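July, evening

Drove out to Wellside this morning for the open day at Zukenico. It took longer than I wanted because the bridge road was down to one lane. Parked behind the feed store and walked over. They gave me a sticker with my name on it and a visitor number, 906, and told me to keep to the yellow line.

Rogelio Pascual took our group around. He has been there since they moved in and talks fast. Most of the ground floor is storage. The robots are upstairs, each at its own table, with a screen off to the side where you can watch from above. We spent most of our time at the one that works with kitchen things.
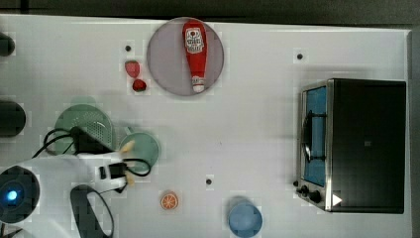 Page last changed: July, 9:40 p.m.

The ketchup was on the plate and the arm was over by the green dish, next to the colander. I asked Rogelio if the strawberries were real and he said to ask Natalia Quintero, who sets up the tables. She was on the phone, so I never found out. The tabletop has faint squares on it, which I didn't notice until I looked at the screen.

Natalia came over later and answered questions. She said they had logged 3,026 tries at that table since spring, and 535 of those were thrown out for one reason or another. A man from Talavera wanted to know what one arm costs. She said she didn't handle that side and gave him a card.

It is slower work than I expected. I stood there long enough for my knee to start up and had to go find a chair. The talk afterward was supposed to run 90 minutes and ran over. I left before the part about Nimside, the new building.

Lunch was a turkey sandwich from the cart outside. Got home a little after three. Watered the beans and called Mom. Need to send the visitor form back and look for my other glasses, which may be in the car.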